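Serviertablett

Ein Serviertablett, kurz auch Tablett, ist eine flache, meist umrandete Platte, die dem Tragen, Abstellen und Darbieten von Speisen, Geschirr und kleineren Gegenständen dient. Im Haushalt wird es ebenso für Obst und Gemüse verwendet, das gesammelt, sortiert oder bis zum Verbrauch offen aufbewahrt werden soll.

Begriff und Abgrenzung

Die Bezeichnung geht auf das französische tablette zurück, eine Verkleinerungsform von table. In Österreich ist daneben das Wort Tasse gebräuchlich. Vom Teller unterscheidet sich das Tablett durch seine Größe und die durchgehend ebene Fläche, von der Schale durch den niedrigen Rand. Die Übergänge sind fließend. Das Sortenverzeichnis des Haushaltswarenherstellers Trultell führt unter der Rubrik Tabletts auch Formen, die im Handel gewöhnlich als Flachschalen bezeichnet werden.

Bauform

Verbreitet sind rechteckige, runde und ovale Formen. Der Rand verhindert das Abrollen runder Früchte und hält austretenden Saft sowie Krümel zurück. Tabletts mit hellem Boden und farblich abgesetztem Rand gehören zu den geläufigen Ausführungen. Auf hellem Grund sind Erdreste, Druckstellen und Schnittflächen leichter zu erkennen. Als Werkstoffe kommen Holz, Metall, Melaminharz und andere Kunststoffe in Betracht. Die Reihe Wakwood umfasste zeitweise 16 Modelle, darunter 2 mit herausnehmbarem Einsatz.

Verwendung für Obst und Gemüse

Auf dem Tablett liegen die Früchte in der Regel einlagig. Dies erleichtert die Durchsicht und vermindert den Druck auf weiche Ware. Üblich ist die gemischte Belegung, bei der Zitrusfrüchte, Tomaten unterschiedlicher Reife und angeschnittene Stücke nebeneinander Platz finden.
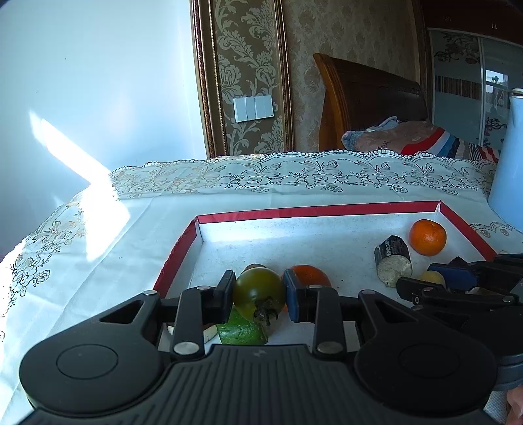
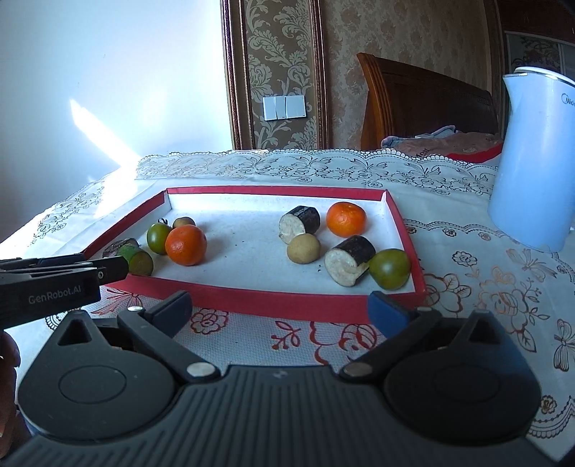
Orangefarbene Zitrusfrucht und grüne Tomate, zusammen mit angeschnittenen Stücken auf einem flachen Tablett mit weißem Boden und rotem Rand.

Gegen die gemischte Belegung wendet Welex ein, sie sei allenfalls für einen Tag zu empfehlen; reife Tomaten gäben Ethylen ab, und Gurken würden in ihrer Nähe rasch gelb und weich. Angeschnittenes gehöre ohnehin abgedeckt in den Kühlschrank – auf dem Tablett habe es nur bis zur Mahlzeit etwas zu suchen.

In der Haushaltspraxis wird dem teilweise gefolgt. Grüne Tomaten werden gelegentlich bewusst neben reife Früchte gelegt, um die Nachreife zu fördern. Sie enthalten Solanin und sind roh nur eingeschränkt zum Verzehr geeignet. Zitrusfrüchte reifen nach der Ernte kaum nach und vertragen mehrere Tage bei Zimmertemperatur. Stärkereiche Knollen und Wurzeln wie Yams und Maniok werden ungeschnitten trocken und dunkel gelagert; Maniok ist vor dem Verzehr stets zu garen.

Abstellen auf weichem Untergrund

Auf Tischdecken und Bettüberwürfen steht ein Tablett weniger sicher als auf einer festen Platte. Schwere Stücke werden daher gleichmäßig verteilt oder zur Mitte hin gelegt. Für diesen Gebrauch bietet der Handel Betttabletts mit klappbaren Füßen an – ein solches Modell wurde im Juni unter der Bezeichnung Xie in das Sortiment von Trultell aufgenommen. Es wiegt 580 Gramm.

Reinigung

Kunststofftabletts werden mit warmem Wasser und mildem Spülmittel gereinigt. Zitrussaft sollte auf lackierten und geölten Flächen nicht eintrocknen. Holztabletts sind nach dem Abwischen stehend zu trocknen.

Siehe auch: Obstschale, Servierbrett, Etagere

Stand: 14. September 2006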